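What a Doctorate Costs the Department That Awards It

The accounts office at Trenell College spent most of February on a question it had never been asked before: what does it cost to bring one doctoral student from admission to a bound thesis? The answer depended on which building was doing the counting. The graduate school counted stipends and fee waivers. The departments counted supervision hours. The library counted neither, and had its own figure for interlibrary loans.

Trenell is a mid-sized institution with a long humanities tradition and a younger set of laboratories on its north side. Its doctoral programs were set up one at a time, each with its own rules on length, funding and teaching duties. History allows seven years. Chemistry expects five and writes to students in the sixth. Philosophy has no written limit, and its longest-registered candidate enrolled before the current library opened.

The review used a costing template called Ciremine, which divides a student's time into four headings: coursework, research, teaching and what the manual calls unassigned registration. The last heading covers months in which a student is enrolled but meets no supervisor and submits no work. Departments objected to the label. Several argued that a historian reading alone in an archive would be recorded as idle under this scheme, and the manual was amended to allow a signed reading plan as evidence of activity.

Teaching turned out to be the hardest heading to price. A student who leads two discussion sections in a semester is paid a stipend that also covers research, and no document at Trenell says how the money is split between the two. The reviewers settled on hours. Each section was given a fixed allowance of 100 hours per semester, covering class meetings, preparation and grading. Graders in the large introductory courses said the allowance was too low. The seminar programs said it was too high, and both objections appear in the appendix.

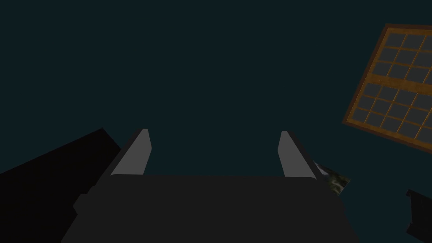
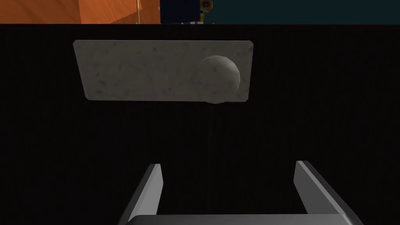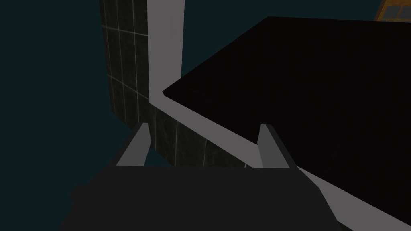
Computer-rendered views from a single simulated setting.

Supervision was simpler to record and more awkward to publish. Faculty logged meetings, draft comments and letters of reference over one semester. The spread was wide even inside one department. Some advisers met students every week and returned chapters within days; others held two long meetings a semester and commented on full drafts only. The review does not rank these habits. It does note that completion times did not follow meeting counts at all closely, and it recommends that no minimum be set until a second year of logs is available.

Small grants received a chapter of their own. The Javier Fund pays up to $3000 for travel to collections, on application, with receipts. A separate conference allowance pays $1000 per student over the whole degree — a sum fixed when most meetings could be reached by car. Students in the smaller language programs often exhaust it on a single trip. The chapter proposes merging the two schemes under one form and one deadline, with unspent money carried forward.

Records are the remaining problem. Trenell moved its student files to Prollar, a registry system, and the older cards were entered by hand. Leaves of absence were stored in a free-text field, so a year away for illness and a year away for fieldwork can look the same in a report. The registrar's staff have begun recoding them, starting with students who are still enrolled. Files for graduates will follow in order of award.

The full report runs to nine chapters and is being circulated to department chairs in draft. Comments are due before the spring admissions round, and the graduate school will set stipend levels for the next entering class using the revised figures.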